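Câmera de punho: como avaliar a preensão de recipientes deitados sem contaminar o conjunto de teste?

Publicada por Adeel Tarar em Manipulação e Aprendizado
Etiquetas: câmera de punho, aprendizado por imitação, avaliação, recipientes cilíndricos

Estou reproduzindo o protocolo do relatório Gukcombe, que treina uma política de preensão só com imagens de câmera de punho, sem câmera externa e sem sensor de força. O conjunto de demonstrações tem 3.834 episódios, divididos entre recipientes em pé e recipientes deitados. A política recebe a imagem e a abertura da garra e devolve um deslocamento relativo de seis graus de liberdade mais o comando de abertura.

Com recipientes em pé o resultado fica próximo do publicado. Com recipientes deitados, das 356 tentativas de validação, a maioria das falhas ocorre antes do contato: a garra desce com a orientação errada em relação ao eixo da lata e um dos dedos chega ao objeto antes do outro. Os dedos são flexíveis, com nervuras e células vazadas, e toleram algum erro lateral, mas pouco erro angular.

Uma observação típica do conjunto deitado:

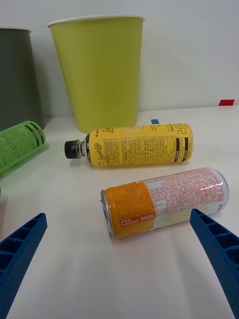 Minhas dúvidas

1. O relatório separa treino e teste por episódio. Como a mesma lata aparece nos dois lados, suspeito que a política use o rótulo como pista de orientação. Faz sentido separar por objeto?

2. O erro angular deve ser medido no quadro da garra ou no da mesa? O relatório não diz.

3. Vale a pena mascarar os dedos na imagem de entrada?

Humaira Kazmi
Resposta aceita

Separe por objeto. A divisão por episódio mede interpolação entre poses de objetos conhecidos e infla a taxa de sucesso. No nosso grupo (projeto Ostow) refizemos a avaliação com as duas divisões e a diferença apareceu quase toda nos objetos deitados. Em pé, a simetria de revolução torna a orientação do rótulo irrelevante para a tarefa; deitado, o eixo precisa ser estimado e o rótulo passa a ser informativo.

Na sua imagem isso é bem claro. A lata tem a parte esquerda do rótulo em laranja amarelado e a direita branca com texto em vermelho e rosa. Essa transição de cor já basta para indicar de que lado está o topo, sem que a rede precise olhar para a borda metálica. A garrafa de rótulo amarelo logo atrás oferece um atalho parecido, com a tampa preta de um lado só.

Para verificar se há atalho, reserve 200 episódios, substitua o rótulo por uma textura neutra e compare o erro angular antes e depois. Se o erro subir muito, a política depende da impressão.

Quanto ao quadro de referência: use o da garra. O deslocamento previsto é relativo, e converter para o quadro da mesa soma o erro de calibração mão-olho ao erro da política. Reporte o ângulo módulo 180 graus caso a preensão seja indiferente ao sentido da lata – do contrário você penaliza soluções válidas.

Mudassar Rind

Sobre a máscara: não mascare. Testei na plataforma Tridlow e piorou. A posição aparente dos dedos é a única referência constante que a rede tem para estimar distância quando a mesa é branca e lisa.

Rukhsana Ansari

Confira a exposição da câmera. Mesa branca, parede branca e metal com reflexo dão problema. Aqui fixamos o ganho e a situação melhorou, mas não medi separadamente.

Comentários

Adeel Tarar: Obrigado. Refiz a divisão por objeto e o erro angular subiu, como previsto. Falta o teste com textura neutra, que deve rodar em novembro. O módulo 180 já está no script de avaliação.

Humaira Kazmi: Publique também os resultados por classe de objeto. Lata e garrafa têm perfis de falha diferentes, e a média esconde isso.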